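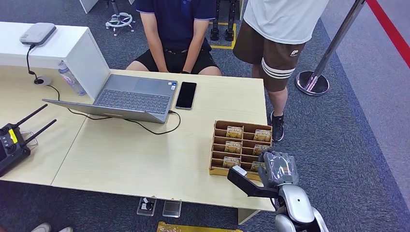
五月，周四，下午接着写。

Clingate 这套取卡套件的试用期还剩下不多的日子，我想趁脑子里还热乎，把这两天的感受老老实实记一遍，免得到写评估的时候又只剩一句"还行"。套件说白了就是一份抓取程序、一套标定流程，再加远程支持，手和臂用我们自己的，对方卖的是"当天装好、当天能递卡"。装确实是当天装好的，这一点要夸，支持那边回消息也快，语气很客气，我问了不少蠢问题，人家一个都没嫌烦。卡架还是那个瓦楞纸色的阶梯架，左右两列，插着印 HOTEL 的黄棕色小卡，手停在右边那列旁边、对着第二排的时候，从头部视角看过去，右列的卡会被手挡掉一部分。这个遮挡我觉得是眼下最要紧的事，左列就没有这么让人操心，因为臂是从右边伸进来的。

先记数字，省得以后翻聊天记录。到今天中午，累计跑了882次取卡，其中117次没取成，全部按"没取成"记，没有再细分是滑了还是夹偏了，这个是我偷懒，下周补上分类。Prurusow 那边的同事问能不能给个漂亮点的百分比，我说先别急，这里头有一大段是头一天标定没做好时跑的，混在一起算对谁都不公平。

手上裹的透明膜先别拆。昨天有人好心想帮忙撕掉，我拦住了，膜一拆指尖的摩擦就变了，前面的数据没法接着比。要拆就等这一轮跑完，另开一组，名字里写清楚"无膜"，拜托拜托。

标定：说明书里写采16个点就够，我照做了两遍，第二遍明显顺手，第一遍有几个点采得太靠近架子前沿，后排就飘。建议大家从后排往前采，别学我。另外桌子是两块桌面拼的，卡架最好整个放在同一块上，别跨缝，挪动之后一定重新标定，不要凭感觉说"好像没动"。桌上的电脑和电源线也尽量往中间收，给臂留出右边的地方。

遥控器的事再啰嗦一句：谁值班谁管，放桌子左边，开跑之前先确认急停好使，再让旁边的同事站开一点。人坐在桌子对面看电脑没问题，但手别往卡架这边伸，想换卡就先喊停。

跟 Dalsgaard 的那份报价比，Clingate 贵在支持费，便宜在不用换手。Dalsgaard 要求配他们自己的夹爪，我个人不太情愿，好不容易把这只多指手调到今天这样，有感情了（笑）。不过他们的卡架是硬的，插槽间距也统一，这一点我挺眼馋的。纸板架用久了槽口会松，卡一歪，程序再好也白搭。已经给 Stodus 写了信，问能不能照现在的尺寸打一个硬的，槽稍微加深一点，还没回。

下周要做的：
右列单独跑一组，手臂换一个更高的接近姿态，看遮挡能不能少些；
失败的那些补分类，录像在共享盘，谁有空帮我看一半，请喝奶茶；
问 Clingate 试用能不能延长3天，支持费里到底含不含重新标定，报价单上那行字我读了好几遍还是没读懂。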